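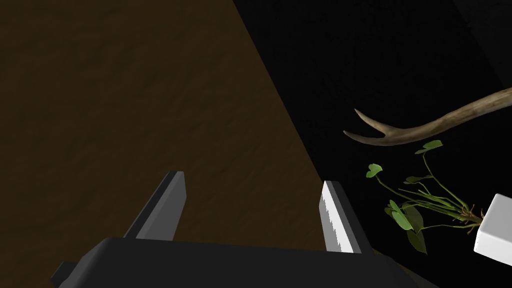
Starkness, back office, July

Okay, trial notes on the Trovik sim kit, mostly so I stop repeating myself to everyone who walks past my desk. Short version: I like it more than I wanted to, and I still have a list of complaints as long as my arm (either arm, the kit ships with a pair).

What we're looking at is the evaluation license, which gets you the two-arm robot, a pile of furnished rooms and 2,000 rendered episodes before they want money. Amber Staniforth signed us up after Ionescu dropped their home package, and I got the job of poking at it. Install was painless. I had a room up before lunch, and Leanne Cheetham had it up on her laptop by the time I'd finished my sandwich, which hurt a little.

I spent most of the morning on the gripper views, because that's what we'd be feeding to the policy. The fingers stay put in view, open and empty, and the lighting on the right one's inner edge is really bright compared with everything else. I want to know if that's a material setting or a light we can turn down! There's also a lot of near-black off to the side of the big brown surface. Marlina Hartono thinks black is fine and our network will learn to ignore it. I think it'll learn to love it. We have a coffee riding on this.

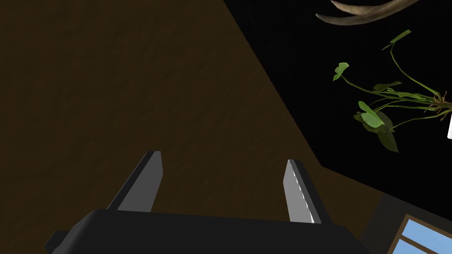 Anyway, the pose controls. You can nudge the wrist from the keyboard or script it, and the script side is much nicer – plain text, one pose per line, and it complains in full sentences when you get one wrong. I fed it 100 poses I'd typed up badly on purpose and it told me which lines were bad. The keyboard side I'd happily never touch again. It's far too easy to hold a key down and end up looking at the room sideways.

Things to ask Barry Whitlock at Trovik when he calls:

Can we swap the floor and wall materials ourselves, or is that the paid tier?
Is the seed saved with each episode? (I couldn't find it.)
Does the plant's leaf mesh collide, or is it only for show?
What happens to our scripts if we let the license lapse?

Phyllis Hulme wants a side-by-side with Ternwood before anybody spends anything. Fair enough. Their rooms are plainer, but their docs are miles better, and I've already got a login from last time. I'll rerun the same pose file there, fix the lines I broke, and paste the timings under this entry.
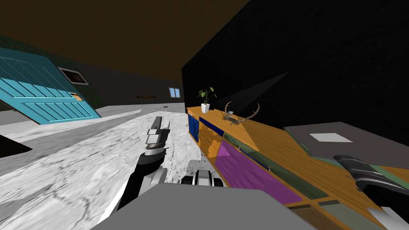 Body-mounted view, both arms in view, sideboard to the right.

Left the room file on the shared drive under trovik_eval. Please don't save over it, Leanne.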